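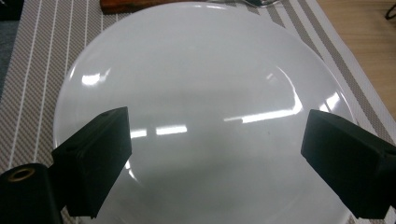 Galtside — 11 January 2022

Hand gripper build, finger trouble (plates)

sylvain_d
Hi all, Sylvain Delaunay here, mostly a lurker. I've been building a hand-held two-finger gripper on the kitchen table and I'm stuck on plates. Printed the fingers in black, brass inserts in the body, blocky flat faces. Mugs are fine! Big glossy dinner plates are not. The rim slides out as soon as I lift, and I've cranked the spring up as far as I dare.

lenz
Flat hard plastic on glaze, there's your problem. Stick a rubber pad on each face and try again before you redesign anything.

sylvain_d
Tried bike tube last night, glued on. It held for 3 lifts and then peeled — could be my glue, could be that I didn't sand the faces first. I've gone back to bare fingers while I sort out the fit.

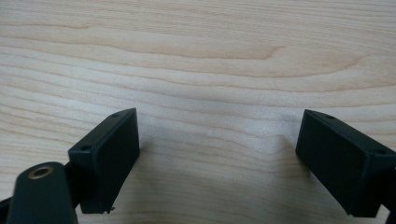

I also want to clean up the left finger, which has a little nub of plastic at the bottom corner. Does that matter, or am I being fussy?

zaklow
It matters if it touches before the face does. Knife it off, then a rub with 600 grit. Takes two minutes.

lenz
I wouldn't bother. A nub that size won't change your grip, and the colour of the filament would matter about as much. Pads first.

zaklow
Disagree, sorry. I had one on mine that kept the pads from meeting square and I chased it for a week, blaming the spring.

storkeo
Bit of both? Trim it because it's easy, then pads. Contact cement, both sides, leave it overnight. And go for a softer spring, Sylvain — you're squeezing the plate out like a bar of soap.

sylvain_d
Softer spring, hadn't thought of that. Ok, I'll do the nub tonight and pick up some cement on the way home from work. List so far is below, shout if I've missed something.

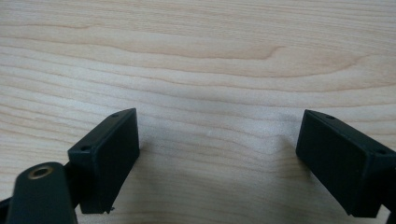
To do before the next try
Trim and sand the left finger
Scuff both faces, glue new pads
Softer spring (storkeo, what did you use?)

storkeo
One out of a dead stapler. I'll measure it when I'm back in the garage.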